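트롤라리(Trolari), 해외 상표 출원 일정 관리 서비스 ‘쿠룸(Curum)’ 6월 출시
중소 제조사와 생활용품 업체 대상… 출원국별 기한과 서류를 한 화면에서 관리

지식재산 업무 지원 기업 트롤라리가 해외 상표 출원 일정 관리 서비스 ‘쿠룸(Curum)’을 6월 정식 출시한다고 밝혔다. 쿠룸은 국내 중소기업이 여러 나라에 상표를 출원할 때 국가별 기한, 제출 서류, 지정상품 목록을 한곳에서 확인하도록 만든 웹 기반 서비스다.

해외에서 상표를 보호받으려는 기업은 각국에 직접 출원하거나 마드리드 의정서에 따른 국제출원을 이용할 수 있다. 국제출원을 이용하면 하나의 출원서로 여러 회원국을 지정할 수 있지만, 등록 여부는 지정국 관청이 각자의 법에 따라 심사한다. 이 때문에 한 건의 국제출원에서도 나라마다 다른 시점에 거절이유가 통지될 수 있고, 답변 기한과 현지 대리인 선임 요건도 서로 다르다.

트롤라리는 정식 출시에 앞서 18개 업체와 시범 운영을 진행했다. 참여 업체는 주방용품, 문구, 소형 가전, 식품 포장재 분야의 제조사와 유통사다. 시범 기간에 쿠룸에 등록된 상표 출원은 모두 102건이며, 이 가운데 국제출원과 개별국 출원이 함께 포함돼 있다.

회사가 시범 운영에서 가장 많이 받은 문의는 지정상품 명칭에 관한 것이었다. 국내 출원서에 적은 명칭을 그대로 번역해 제출했다가 지정국에서 범위가 불명확하다는 지적을 받는 경우가 있기 때문이다. 쿠룸은 니스 분류를 기준으로 상품 명칭을 검색하고, 사용자가 작성한 국문 목록과 영문 목록을 나란히 놓고 비교하는 기능을 제공한다. 주방용품의 경우 그릇과 조리기구는 통상 제21류, 쌀을 비롯한 가공 곡물은 제30류에 해당하므로, 두 품목에 같은 상표를 쓰려는 업체는 류를 나누어 검토해야 한다.
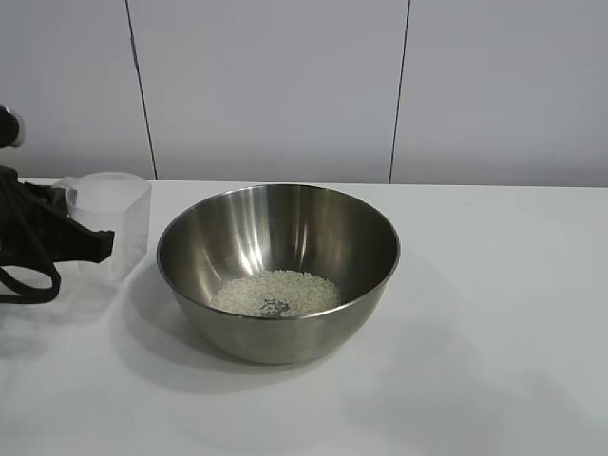
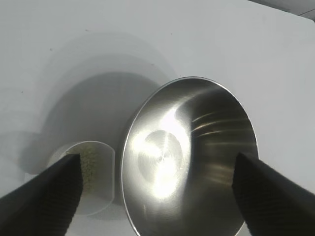
스테인리스 그릇. 그릇류는 상표 출원 시 통상 제21류로 분류된다.

쿠룸의 주요 기능은 다음과 같다.

- 기한 관리: 우선권 주장 기간, 거절이유 통지에 대한 답변 기한, 갱신 기한을 출원국별로 표시하고 담당자에게 이메일로 알린다.
- 서류 보관: 출원서, 위임장, 우선권 증명서류, 사용 증거 자료를 출원 건별로 저장한다.
- 지정상품 비교: 국문과 영문 상품 목록의 차이를 표시하고 수정 이력을 남긴다.
- 대리인 공유: 외부 변리사에게 출원 건별 열람 권한 또는 편집 권한을 부여한다.

서비스 화면은 한국어, 영어, 일본어, 베트남어 등 4개 언어로 제공된다. 베트남어 화면과 현지 서류 안내는 하노이의 번역 업체 탕(Tăng)이 맡았다. 탕은 출시 이후에도 용어집을 정기적으로 갱신하고, 현지에서 자주 쓰이는 상품 명칭을 검토해 트롤라리에 전달한다.

데이터 보관과 접근 권한 관리에는 보안 솔루션 기업 웍사이드(Wukside)의 시스템을 적용했다. 저장된 서류는 암호화되며, 열람과 내려받기 기록은 관리자 화면에서 확인할 수 있다. 미공개 브랜드명을 다루는 업체는 출원 전까지 해당 건을 지정된 담당자에게만 보이도록 설정할 수 있다.

쿠룸은 상표 출원을 대리하거나 등록 가능성을 판단하는 서비스가 아니다. 선행상표 조사 결과의 해석, 의견서 작성, 현지 관청 대응은 변리사 또는 현지 대리인을 통해 진행해야 한다. 서비스에 표시되는 기한도 사용자가 입력한 출원 정보와 관청 통지일을 기준으로 계산되므로, 최종 기한은 대리인에게 확인해야 한다고 회사는 안내했다.

요금제는 관리하는 출원 건수에 따라 나뉜다. 6건 이하를 관리하는 업체는 기본 요금제를 무료로 이용할 수 있으며, 그 이상은 월 단위 또는 연 단위로 계약한다. 시범 운영 참여 업체가 입력한 자료는 별도의 이전 작업 없이 정식 서비스에서 계속 사용할 수 있다.

트롤라리는 출시에 맞춰 해외 상표 출원을 처음 준비하는 업체를 위한 온라인 설명회도 연다. 설명회에서는 국제출원과 개별국 출원의 절차 차이, 우선권 주장에 필요한 서류, 지정상품 목록 작성 방법을 다룬다. 참가비는 없으며, 신청은 쿠룸 홈페이지의 ‘설명회’ 메뉴에서 받는다.

트롤라리 소개
트롤라리는 상표와 디자인 관련 업무용 소프트웨어를 개발하는 기업이다. 국내 제조사와 특허사무소를 대상으로 출원 서류 관리 및 기한 알림 제품을 공급하고 있다.

보도자료 문의: 트롤라리 홍보팀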